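Questions fréquentes – Le service de linge Kinorora

Bienvenue sur la page des questions. Je l'ai écrite avec les demandes que nous recevons au comptoir et par courrier. Si vous ne trouvez pas votre réponse, écrivez-nous et nous vous répondrons dans les deux jours ouvrables.
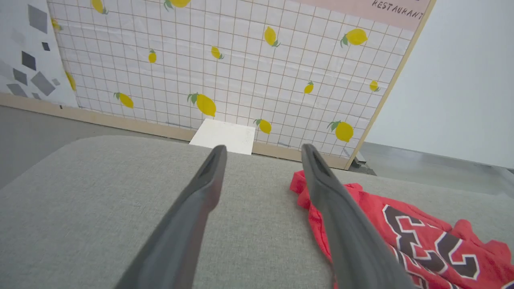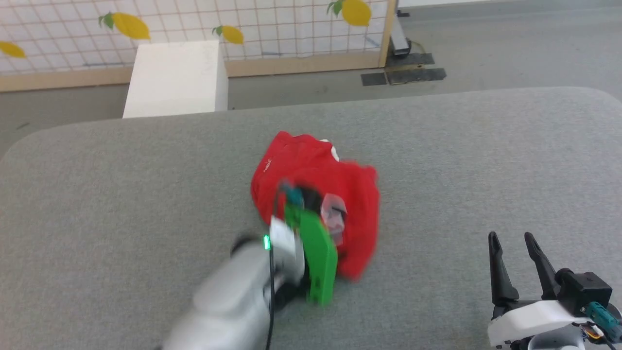 Surface en tissu gris clair ; sur la seconde photo, un tissu rouge y est posé.

Comment est-ce que je m'inscris ?

Vous passez au comptoir avec une pièce d'identité, ou vous remplissez la fiche en ligne. L'inscription est gratuite. Vous recevez un numéro de client, que vous devez noter sur chaque sac. Un sac sans numéro reste chez nous jusqu'à ce que son propriétaire le demande.

Quel est le poids maximum d'un sac ?

Un sac peut peser jusqu'à 26 kilos pour les entreprises. Pour les particuliers, nous préférons deux petits sacs à un seul grand. Le linge trop serré se lave mal et il prend des plis difficiles à enlever.

Est-ce que je dois trier les couleurs ?

Nous trions nous-mêmes, mais un premier tri de votre part nous aide beaucoup. Le rouge et le bleu foncé sont à mettre à part, surtout quand l'article est neuf. Pour ces couleurs, le premier lavage est toujours fait à 30 degrés ou moins.

Faut-il enlever les étiquettes ?

Non, s'il vous plaît, laissez-les. L'étiquette d'entretien nous indique la température et le séchage permis. Si elle est devenue illisible, dites-nous la composition du tissu quand vous le savez. Dans le doute, nous choisissons le programme délicat.

Mon vêtement a un motif imprimé. Est-ce un problème ?

Pas en général. Retournez le vêtement sur l'envers avant de le mettre dans le sac. Nous ne repassons jamais directement sur une impression. Les impressions anciennes, déjà craquelées, peuvent perdre des petits morceaux au lavage, et pour cela nous ne donnons pas de garantie.

Acceptez-vous les housses de canapé ?

Oui, si elles sont amovibles. Les tissus d'ameublement demandent un séchage à plat, donc il faut compter trois jours de plus. Les coussins remplis de plumes vont chez notre partenaire Filali, avec un tarif différent que nous vous communiquons avant.

Qu'est-ce que la formule Zestell ?

C'est notre abonnement mensuel. Il comprend 33 kilos de linge lavé, séché et plié. Les kilos non utilisés passent au mois suivant, une seule fois. Vous pouvez arrêter l'abonnement chaque mois, par simple message.

Et la formule Okuteo ?

Elle est réservée aux restaurants et aux maisons d'hôtes, à partir de 200 pièces par semaine (serviettes, nappes, draps). La collecte se fait le mardi matin. Pour un devis, demandez Wekesa Mrema, qui s'occupe des comptes professionnels.

J'ai trouvé une tache après le lavage. Que faire ?

Ne relavez pas et ne repassez pas l'article, car la chaleur fixe la tache. Rapportez-le dans les sept jours avec le ticket. Nous faisons un second traitement sans frais. Certaines taches, comme la rouille ou l'encre ancienne, ne partent pas complètement.

Que se passe-t-il si un article est perdu ?

Signalez-le le plus vite possible avec une description : couleur, taille, marque. Nous cherchons pendant deux semaines. Après ce délai, nous remboursons selon le barème affiché au comptoir.

Êtes-vous ouverts en été ?

Oui, mais en août le comptoir ferme à 16 heures et il n'y a pas de collecte le samedi. Les abonnés peuvent suspendre leur formule pour ce mois.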